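The Bed Comes First: A Talk with Yolanda Achterberg About Small Bedrooms

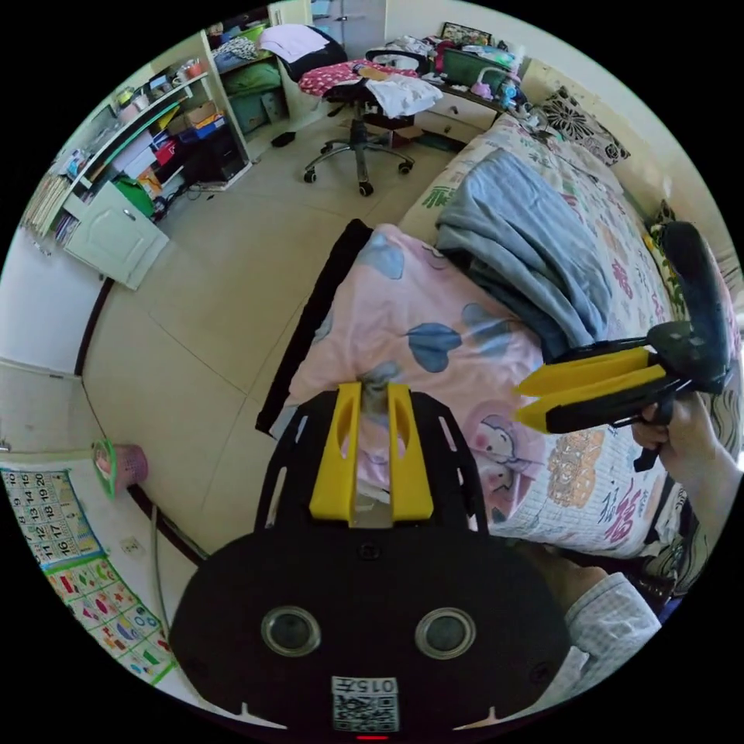 A bedroom with the desk, the chair and the shelves all close to the bed.

Yolanda Achterberg has helped people put their bedrooms in order for many years, first in Plorkmont and now in Diltdale, where she rents two rooms above a bakery. I visited her there in February, at four in the afternoon. She made tea, moved a pile of pillowcases from the second chair, and asked me what my own bedroom looked like. I told her the truth. She nodded and said that we could begin.

Her first subject was the bed. Most people who call her want to talk about the closet or the shelves, and she lets them talk, but she does not open a single drawer until the bed is made.

“The bed is the biggest table in the house,” she said. “If it is covered with things, you have no place to fold. So I make the bed, and then I have a place to work.”

She makes it in a simple way. The bottom sheet is pulled flat from the head to the foot, the cushion goes back against the wall, and the quilt is folded at one end. A thinner blanket she folds in the middle of the bed and leaves there until the end. I asked if the quilt should not cover everything, as in a hotel.

“In a hotel nobody lives,” she answered. “At home you want to see your sheet. People choose a pink sheet with hearts and cartoons because it makes them happy, and then they hide it? No.”

She has strong feelings about bedding which does not match. Her clients often apologize for it, she told me, and they offer to buy a new set. She advises them to wait. A white quilt with the character 福 in red, for good fortune, may come from a mother or an aunt, and it can lie on top of a pink sheet for 30 years without any damage to either. “I am not a decorator,” she said. “I want you to find your socks.”

We came then to the chair. In almost every bedroom she has entered there is a chair with clothes on it, and very often it is an office chair, which is standing at the desk and is easy to reach from the bed. I expected that she would be strict about this, and I was wrong. She allows the chair, with a rule that she learned from an old client, Mrs. Haddad. The chair may hold two pieces. When a third one comes, one of the others must go to the wash or to the shelf.

“What is on the chair is worn but not dirty,” Ms. Achterberg explained. “A polka-dot pajama top, for example. You will wear it again tonight. Where should it go? Not with the clean clothes. The chair is a good answer, but it is a small answer.”

She is less patient with what is under the chair. A cardboard box on the floor there stops the wheels, and the person sitting at the desk has to push it away with the feet every day. She asks for such boxes to be opened while she is still in the house.

The open shelves took the longest part of our talk. Ms. Achterberg likes them, although many of her colleagues prefer doors. With open compartments, she said, a person can see the folded clothes and does not buy the same gray sweater again. The difficulty is that boxes and small containers go up there too, one on top of the other. She keeps clothes in the compartments between the knee and the shoulder, and a bin with a handle for everything that cannot be folded. Boxes go to the top or to the bottom.

Her largest job was for a family named Brusov, who had 50 shoe boxes in one bedroom – some of them with shoes. It took two visits. The daughter wrote the labels, and Ms. Achterberg still has one of them on her refrigerator.

And the desk? She leaves it for last, and sometimes she does not touch it at all. “The lamp stays, the picture stays,” she said. “For the rest I ask the owner to sit down and take out the papers. I cannot know which letter is important. I only empty one drawer, so that there is a place for what they find.”

Before I left, she gave me a task for the same evening. I had to make my bed, fold whatever was lying on it, and send her a message when I was finished. I sent it at a quarter past ten. She replied with one question, about the chair.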